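**wrist stream stalls mid episode, Pamgate cell** - status: open, watching
owner: Clem Merrick

Reported: teleop demos on the sorter task keep dying partway. Wrist video freezes, joint log carries on like nothing happened. Episode saves anyway with a stale image repeated to the end. Bad data, and the uploader takes it without complaint.

Batch from this morning: 56 episodes, 11 with the freeze. Found them by hashing consecutive images. Pulled all 11 from the Flulcombe training set, moved to quarantine folder. Do not delete yet pls.

Tried so far:

- swapped USB cable at the wrist. no change
- dropped exposure to fixed, was on auto. no change
- restarted recorder between every episode. Fewer stalls? Not convinced
- different port on the host - first 40 minutes clean, then it froze again on a reach to the right hand compartment

Log around the stall:

```
WARN wrist_cam: frame late
WARN wrist_cam: frame late
ERROR wrist_cam: queue full, holding last
INFO recorder: episode saved (ok)
```

That last line is the real problem imo. Recorder shoud never say ok after a hold.

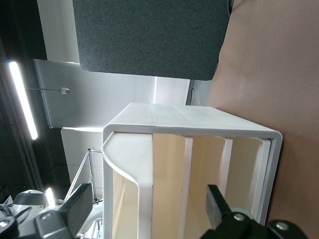
Freezes bunch up when the wrist is rolled well over for the approach. Upright approaches mostly fine. So either the cable is getting pulled at the roll joint or the bandwith thing is a coincidence. Gallagher says check strain relief first, he had the same on the Traritz cell and it was the connector backing out.

Update 2:15 - strain relief re-done, more slack at the roll joint. Ran the roll through its full range by hand with stream open, no late warnings. Not proof, arm was moving slow.

Update 4:40 - recorder patched on a branch. Any hold now marks the episode bad and skips upload. Needs review before it goes on the other cells.

Still to do:

1. re-record the 11 quarantined ones, same start poses, keep the tilted approach in. Policy needs those, don't swap for easy ones
2. run the hash check over the June batches too, never got checked
3. Gallagher to review branch
4. spare connector for Pamgate - ordered? someone confirm

Leaving open till we get a full session with no holds.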